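Community table reopens at Kerora hall with weekly supper

The long table in the back room of the Kerora hall is in use again, and residents on Water Street will be able to book a seat at it starting in May.

The hall stopped serving meals when its old kitchen was closed for repairs. Work on the sink, the wiring and the floor took longer than planned. The new supper will run once a week, with food cooked on site and served from 6 p.m.

Ngan-ling Kan, who manages the hall, said the first suppers will be kept plain: soup, bread, rice and one hot dish. Anyone who needs a meal can come, and no one will be asked to show proof of address.

"People were eating by themselves all winter," Kan said. "We had the table. We needed a stove that passed inspection."

The hall received 444 replies to a survey mailed out before the repairs were finished. Of those, 121 asked for an evening meal, more than asked for any other service. A homework room came second and a tool library came third.

Mellico, a grocery supplier on the same block, has agreed to provide bread and vegetables for the first 3 months. The hall will pay for everything else out of its regular budget and from a donation box at the door. The suggested amount is $3, but it is optional.

Most of the dishes were kept in storage during the work. The hall has 200 dinner plates, and each one has to be washed and checked for chips before the first supper. Plates that are damaged will be set aside for the spring rummage sale.

Table setting and cleanup will be shared by the people who come to eat. Ashraful Sivakumar, the supper cook, has written a short list of jobs that will be taped inside the kitchen door. It covers laying the cloths, setting out plates, wiping down after the meal and stacking the chairs.

A white plate on the grid-patterned cover of the table at the hall.
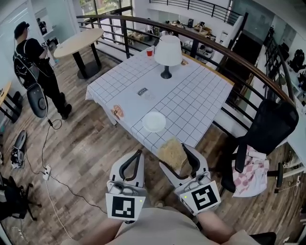
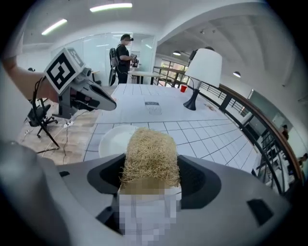

Seats can be booked by phone or at the front desk until noon on the day of the supper. Walk-ins will be served if there is food left at 7 p.m.

Kan said the menu will be posted a week ahead on the board by the main entrance, with a note about nuts, dairy and eggs. Diners with other allergies should tell the front desk when they book.

The side entrance on Rathnayake Lane has a ramp and will be unlocked from 5:30 p.m. Parking behind the hall is free in the evening.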